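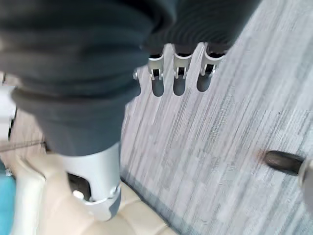 Dark fabric covers need to be laid flat before they are cleaned or checked for wear. Lint, chalk marks, and faded patches are easy to miss while the cloth is bunched up. Charcoal gray is especially misleading in this respect: along the ridges of the folds the fabric looks lighter and slightly blue, and down in the creases it goes almost black. Neither is a stain or a fault in the dye. Smooth the cloth out and look again before you treat a spot.

## 4. Cleaning and refitting a Brurneck cover

Allow 60 minutes, not counting drying time. You will need a soft clothes brush, a lint roller, and a clean, flat surface larger than the cover.

### 4.1 Taking the cover off

1. Undo all ties and snaps. Leave them open until the cover is back in place.
2. Fold the loose edges in toward the middle so that crumbs and grit stay inside.
3. Lift the cover straight up with both hands.

**Caution:** Do not drag the cover across metal edges, pins, or bolt heads. A snag in ribbed cloth will run along the rib and cannot be pulled back in.

4. Shake the cover outdoors, then spread it out with the ribbed side up.

### 4.2 Brushing and washing

1. Brush along the ribs. Brushing across them pushes lint deeper.
2. Use the lint roller on whatever is left.
3. If the cover still looks dull, turn it inside out and machine wash it cold on the gentle cycle. Wash it alone the first 2 times.
4. Hang it over a wide rail to dry, away from direct sun.

**Note:** Fabric softener leaves a film that attracts dust. If you have already used one, run an extra rinse.

**Note:** Expect a 17-inch overhang on the long sides of the large cover. It may be slightly less after the first wash.

### 4.3 Putting it back

1. Center the cover, then let the sides drop.
2. Pull out any thick rolls of cloth with your palms. Fingertips leave marks in damp fabric.
3. Close the snaps, starting at the back.
4. Tie the front loosely. The knot should come undone with one pull.

Rolled creases left in place for a month or more may become permanent. Steam them from the inside, keeping the nozzle moving. Do not iron the ribbed side.

### 4.4 Carpet under the cover

Vacuum the carpet before you refit the cover. Where the hem hangs low, it will pick up loose fibers from a new carpet for several weeks. Brush the hem whenever you vacuum.

Replacement ties are listed in the Fundano parts sheet under item 99. Order them by color as well as length; charcoal and black are separate entries.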